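Warum ist die Tomate rot?

Wissen für Kinder: Gemüse in der Küche

Eine Tomate ist nicht von Anfang an rot. Wenn sie an der Pflanze wächst, ist sie zuerst klein, hart und grün. Die grüne Farbe kommt vom Chlorophyll, das auch in Blättern und im Gras steckt. Mit Chlorophyll fangen Pflanzen das Licht der Sonne ein.

Wird die Tomate reif, baut sie das Chlorophyll ab. Gleichzeitig bildet sie einen anderen Farbstoff, das Lycopin. Er ist rot. In der Zeit dazwischen sieht die Tomate oft gelblich oder orange aus. Es gibt auch Sorten, die reif gelb, fast schwarz oder grün gestreift sind.

Obst oder Gemüse?

Beides stimmt ein bisschen. Die Tomate entsteht aus einer Blüte und hat Kerne. Für Pflanzenforscher ist sie deshalb eine Frucht, und zwar eine Beere. In der Küche und im Laden zählt sie zum Gemüse. Dasselbe gilt für Paprika, Gurke und Chili. Tomate und Chili sind sogar verwandt: Sie gehören zu den Nachtschattengewächsen, genau wie die Kartoffel.

Was ist der grüne Stern?

Oben auf vielen Tomaten sitzt ein grüner Stern aus schmalen, spitzen Blättchen. Sie heißen Kelchblätter. Als die Tomate noch eine Blüte war, haben sie die Knospe umhüllt und geschützt. Den Stern isst man nicht mit. Wie alle grünen Teile der Tomatenpflanze enthält er Stoffe, von denen man Bauchweh bekommen kann. Auch unreife grüne Tomaten solltest du nicht roh essen.

Warum sind manche Tomaten krumm?

In der Tomate liegen Kammern mit Saft und Kernen. Kleine runde Tomaten haben oft nur 2 davon, große Sorten viel mehr. Wo viele Kammern nebeneinander wachsen, bekommt die Tomate Beulen und Rillen. Manche sieht dann fast aus wie ein Herz. Am Geschmack ändert die Form nichts.

Wohin mit dem Gemüse?

Tomaten liegen am besten in einer Schale in der Küche. Im Kühlschrank ist es ihnen zu kalt, dort verlieren sie Aroma. Außerdem geben reife Tomaten ein Gas ab, das Ethylen. Man kann es weder sehen noch in der Küche riechen. Es lässt anderes Obst und Gemüse in der Nähe schneller reifen. Eine Gurke wird davon weich und gelb. Tomaten bekommen darum einen eigenen Platz.

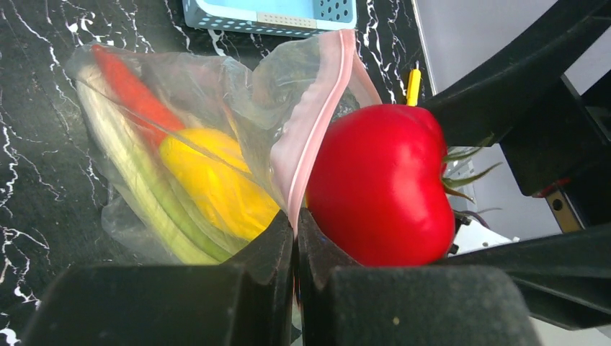 Paprika und Chilis kann man gut in einen Beutel mit Zippverschluss packen, zum Beispiel für den Weg zum Picknick. Das Gemüse muss trocken sein, wenn es hineinkommt. In einem geschlossenen Beutel sammelt sich sonst Wasser, und dann wächst leicht Schimmel. Einen sauberen Beutel kannst du auswaschen, trocknen lassen und wieder benutzen.

Bei Chilis musst du aufpassen. Sie enthalten Capsaicin, den Stoff, der im Mund brennt. Er bleibt auch an den Fingern kleben. Lass Chilis von einem Erwachsenen schneiden und fass dir danach nicht in die Augen. Wenn es im Mund brennt, hilft Milch oder Joghurt besser als Wasser.

Zum Ausprobieren

Lege eine noch nicht ganz reife Tomate zusammen mit einem Apfel in eine Papiertüte. Eine zweite Tomate legst du allein daneben. Sieh jeden Tag nach und male auf, welche Farbe die beiden haben. Im Juli, wenn es viele Tomaten aus dem Garten gibt, geht das besonders gut.

Stand: 14. Juni 2019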